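Okard compara dos controladores para manos robóticas con un plato y una porción de tarta

El taller de robótica Okard ha terminado en octubre la primera parte de una comparación entre dos controladores para manos de varios dedos, llamados Kinder e Ikonen. Las pruebas se hicieron con las mismas dos manos, sobre la misma mesa y con los mismos objetos, de modo que lo único que cambiaba entre una serie y otra era el programa que las mueve. 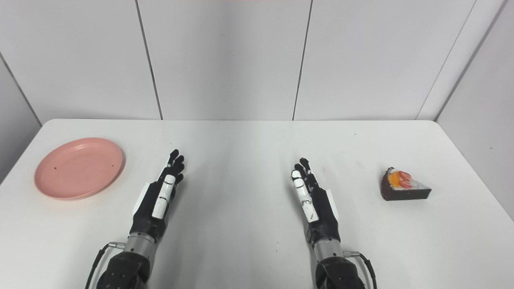
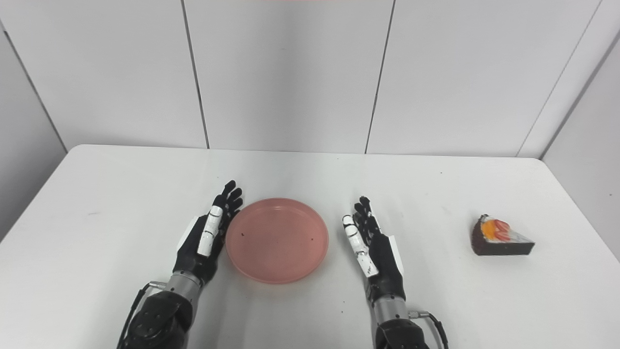
Las dos manos en la mesa de pruebas, con el plato rosa y la porción de tarta de juguete.

La tarea elegida parece sencilla: coger la porción de tarta y ponerla en el plato. Según explica Zerrin Ağca, responsable de las pruebas, la elección se discutió durante bastante tiempo. "Con un cubo todos los controladores quedan bien", comenta. "Una cuña es otra cosa. Tiene un lado ancho y una punta, y si el dedo entra por el sitio equivocado, la pieza gira y hay que empezar de nuevo."

El equipo realizó 236 intentos en total, repartidos en partes iguales entre los dos controladores. Se consideró válido un intento cuando la porción quedaba apoyada dentro del plato, sin caerse durante el traslado y sin que una persona tocara nada. De todos ellos, 142 cumplieron la condición. Okard ha decidido no publicar todavía el resultado de cada controlador por separado, porque falta repetir una parte de las series con la porción girada hacia el otro lado.

Lo que sí adelanta el equipo es que los dos sistemas fallan de manera distinta. Kinder, que calcula primero toda la trayectoria y después la ejecuta, es más rápido al acercarse, pero corrige poco cuando el objeto se mueve en el último momento. Ikonen ajusta la posición de los dedos durante el movimiento y pierde menos veces la pieza. A cambio, el agarre tarda unos 20 segundos en los casos más difíciles, un tiempo que Ağca considera demasiado largo para un uso diario.

También el plato dio trabajo. Al principio se pensó que serviría solamente como destino, pero en varias series una mano lo empujó al pasar y la otra soltó la porción sobre la mesa. Desde entonces los técnicos incluyen una variante en la que las dos manos se colocan a los lados del plato antes de empezar, para comprobar si el controlador respeta la distancia. "En la pantalla todo estaba bien calculado - y el plato se iba diez veces seguidas", recuerda Ağca.

Para seguir los ensayos se utilizó Usemia, el programa interno con el que el taller guarda las órdenes enviadas a cada dedo junto con el vídeo. La versión actual permite ver dos intentos en paralelo y parar en el mismo punto del movimiento. Los técnicos reconocen que esta función llegó tarde y que las primeras series se revisaron a mano, un trabajo lento que ocupó muchas tardes.

Hubo asimismo 3 interrupciones por motivos que no dependían de los controladores. La más larga se debió a un cable que se movía demasiado con el giro del antebrazo y obligó a volver a calibrar la mano derecha. Las series afectadas se repitieron completas y los datos anteriores no entran en el recuento.

La segunda parte de la comparación empezará cuando esté preparada la nueva lista de objetos. El taller quiere mantener la porción de tarta como referencia y añadir piezas más blandas, entre ellas una esponja y una bolsa pequeña de tela. Está previsto además que cada controlador trabaje con las dos manos a la vez: una sujetará el plato y la otra pondrá encima el objeto. Hasta ahora, en las pruebas válidas solo una mano hacía el agarre.

Okard no piensa elegir un único ganador. La intención, dice Ağca, es saber para qué tipo de tarea conviene cada uno y qué partes se podrían combinar. Los resultados separados por controlador se darán a conocer junto con los de la segunda parte, y el taller pondrá entonces a disposición de otros grupos las condiciones completas de la prueba, con las medidas de la mesa y las posiciones iniciales de los objetos.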